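Motness Bench Kit: Planning and Budget Notes

README for the purchasing folder. Last full pass through the text: 8/21/18. Maintained by Lucinda Ruiz-Ortega, with power and rack notes from Ruan Steyn and the consumables list from Maeve Noonan.

What this folder is for

We get the same message every few weeks from a lab or a small shop that has seen our tabletop cell and wants one: "What should we buy, and in what order?" We love that question! This folder is our long answer. It covers a two-arm bench for household chores, mostly washing up and putting away, and it's written for the person who has to fill in the purchase request and then live with it.

The sheets were built for our own second bench, so they lean toward our habits. Copy them, cross out what you don't need and change the rest. If you only have ten minutes, read "Order of buying" and "Things we under-budgeted" and skip the others.

What's in the folder

bench_budget.csv - one row per purchase, with quantity, supplier, lead time, who approves it and who unpacks it
power_plan.csv - every device that needs a plug, with its rated draw and which strip it goes on
table_layout.txt - notes on mounting positions, clearances and which side of the bench stays open
props.csv - sponges, plates, cloths, racks and other things the arms handle
spares.csv - what we keep on the shelf and when we reorder
quotes/ - scanned quotes, kept private in the shared copy
CHANGES.txt - what moved since the last version

The budget file has 139 rows. That sounds like a lot for a table with two arms on it, and it is a lot, but please don't merge rows to make it look tidier. "Cables, assorted" was a single row in our first version and it hid the worst overspend of the whole project.

What the bench does

The work we planned for is light kitchen work: wiping a plate with a sponge, moving dishes to a rack, folding or moving a cloth. The task list matters for the budget more than people expect. It decides the reach you need, the gripper fingers you buy, how much open table you want in the middle and how often you'll be replacing soft goods.

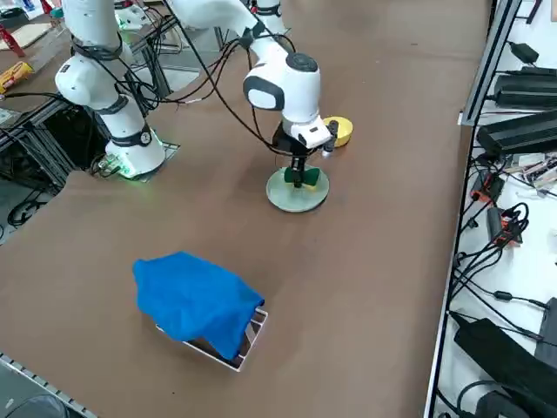
Wiping with the sponge. Cloth and tray in front, power supplies on the rack at right.

Wiping was the task that changed our gripper order. We had been pricing grippers by payload, and a sponge weighs next to nothing, so the cheapest option looked fine on paper. What you're paying for in wiping is a steady hold while the arm pushes down. Pieter Desmet went back through the quotes with that in mind and we moved money out of the "payload" line and into better fingers. It was the best change we made to the sheet all year.

Order of buying

1. Table and frame. Buy these first and put them together before anything else arrives. The arms bolt to plates, the plates bolt to the table, and any wobble in the table shows up at the fingertips. Check the delivery path as well: door width, elevator, corners. Our tabletop came in one piece and needed four people and a lot of patience.

2. Mounting plates. Small items with long lead times if they're custom. Ours came through Pirkus. Order a spare set while the shop has the drawing open - the second set costs much less than a new job in March when everybody else wants machine time too.

3. Arms. Get both quoted together and ask for matching firmware. Mixed versions can be made to work, and we did it for a while, but the hours went on Ruan's timesheet and the sheet has no row for Ruan's good mood.

4. Grippers and fingers. Buy the gripper once and the fingers several times. Finger shape is the part you'll want to play with.

5. Power and rack. See the next section.

6. Computers and sensors. Leave these until late. Prices move, and by the time the mechanical parts are up you'll know far better what you need.

7. Props. The cheapest line in the budget and the most fun to shop for.

Power and rack

Ruan's rule is that the rack gets planned like a piece of furniture, with a drawing, before any supply is put on it. Decide which shelf holds the power supplies, which holds the connectors, and leave one shelf with nothing assigned to it. You will fill it.

Budget for cable length along the route the cable really takes: down from the arm, along the back of the table, over to the rack, plus slack. Then add one size up. A cable that's too long can be coiled on the floor, and a cable that's too short means another order and another shipping charge. Put ties, clips, labels and strain relief on their own row with real money in it. We gave them 30 dollars the first time, and that didn't last through the first day of assembly.

Ask your building people early about circuits. In our case this was a friendly chat and a form, but the form took longer to come back than the arms took to ship.

Table layout

Keep the arms on one long side and leave the rest of the tabletop as open as you can. It's very tempting to buy the smaller table and save on floor space. Please price the larger one first! Open surface lets you move props about between trials, set up two tasks side by side, or park a rack at one end without bumping into it. You also want to be able to stand at the free side and reset things by hand without leaning over an arm.

Our first layout sheet came from Clarari and assumed one arm in the middle. We kept their clearance table and threw out the rest. The current version is Štěpánka Gajdoš's work, and she has marked each position with a letter so you can refer to it in an email without drawing arrows all over a screenshot.

A dark or mid-tone surface that isn't shiny is worth asking for. Ours is brown, and it shows smudges, so there's a row for surface cleaner too.

Props

Maeve's list started as a shopping trip and is now the file that gets opened most. Her advice, more or less in her words: buy ordinary things, buy several of each, and write down where they came from, down to the shelf if you can. Household goods get redesigned all the time. A plate you like in the spring may have a different rim by fall, and your grasp settings will notice before you do.

What we plan for on a washing-up bench:

Sponges with a scouring side. Count these as consumables.
Plates in at least two shapes and two colors. We use an oval one and a round one, and having different rims on the table together is very useful when you're comparing grasps.
Cloths in a strong plain color.
A metal rack with slots.
A shallow tray.

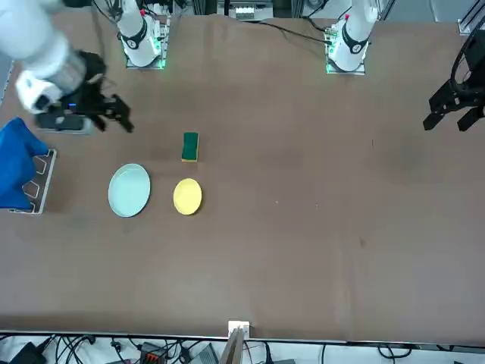 Things we under-budgeted

Cables and everything that holds cables. Already covered, but it earns the top spot.

Fingers. We wore through more than we planned while trying shapes, and some of that was pure enthusiasm on our part.

Shipping on heavy parts. The frame was quoted without it. The row in the budget file now has a separate shipping column, and you should fill it in even when the answer is zero, so the next reader knows someone asked.

Soft goods. Sponges and cloths cost very little each, and the yearly total in our sheet still came to 570 dollars. No regrets at all, but it should be in the request from the start so you aren't buying sponges out of your own pocket.

Staff time for setup. Put hours in the sheet next to the dollars. More than 4 of our rows have a higher cost in hours than in money.

Things we over-budgeted

Mounting hardware for extra cameras. We bought plenty and most of it is still in the box.

Spare arms parts. The supplier's turnaround was quick enough that we cut this line for the second bench.

Fancy storage for props. A plain bin with a label does the job.

How to read bench_budget.csv

Columns run left to right in the order you'll need them: item, group, quantity, unit price, shipping, lead time in weeks, approver, status, notes. "Group" matches the step numbers in "Order of buying," so you can sort on it and get a buying calendar straight away. "Status" has four values: idea, quoted, ordered, here. Please don't invent a fifth. We had "sort of ordered" for a month and it caused exactly the mix-up you'd imagine.

Unit prices are what we were quoted, and they'll be stale by the time you read this. Use them to see which lines are big and which are small, then get your own quotes. Bakhtiari quotes are in a separate tab with their own currency column.

Known gaps

No rows for floor work or moving walls.
Insurance is listed with no amount.
The power plan assumes one rack. If you split it in two, redo the strip assignments from scratch.
table_layout.txt still uses inches in one section and millimeters everywhere else. Štěpánka is fixing it.

Using and changing these files

Take whatever is helpful for your own planning. If you build a bench from this and your numbers come out very different, send them over - a second set of real costs would make this folder twice as good, and we'd be thrilled to see what you built. Changes go to Lucinda, layout questions to Štěpánka, and anything with a plug on it to Ruan.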